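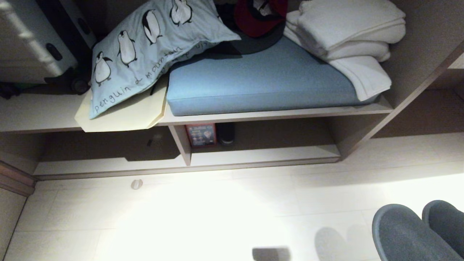 Porby Linen Kit for the Plevance arm. Folding towels is the part machines now do fairly well. Putting them away is harder, and the kit is sold for that step only. A shelf with a stack of folded white towels next to a soft cushion and a penguin pillow is still slow going — plan on 20 minutes and stay within earshot.

Not suited to fitted sheets or high closets.

In the box: 2 padded fingertips, shelf markers, printed setup guide
Part no. 2528
Fits: Plevance arms sold after November
Returns: unopened kits only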